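## Sorting tangled cords with two arms

Our project asked whether a policy trained on a small set of demonstrations could separate cords by color and put each one in its own compartment. We used the two-arm cell in the Lekcombe lab and recorded 262 demonstrations by teleoperation. Of these, 50 were held back for testing.

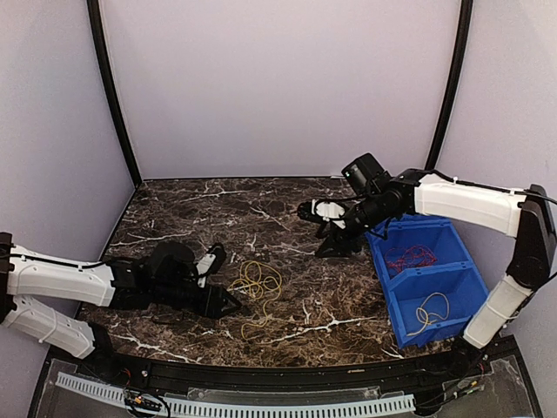
Labeling took longer than recording. We marked every grasp attempt by hand, 1336 in total, as a clean pick, a double pick or a miss. A lone cord lying flat, like the yellow one between the two grippers, was labeled "single" – the bin state was logged separately, in this case red cord in the rear compartment and a pale yellow one in front. Zane Sakalauskas wrote the labeling script and Triin Grigaitė checked the labels.

### Mixed tangles

The policy did well on single cords. Mixed tangles were harder, and most double picks came from them. When red and yellow strands crossed, the gripper often closed on both. We tried two changes: a slower lift, and a short shake before the move to the bin. Only the slower lift helped.
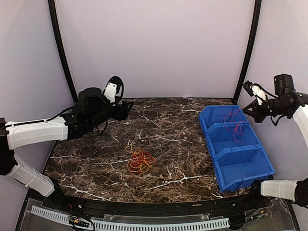

*Report by Vaida Petrauskas and Declan Tawhiri, 12/02/2026*

We scored a trial as failed if a cord ended up across two compartments, even when the color was right. That rule cost us nearly 200 attempts in the labeled set. Red cord draped over a divider was a common case.

Next we want to repeat the tests with the Isesik planner turned off and compare the double-pick rate.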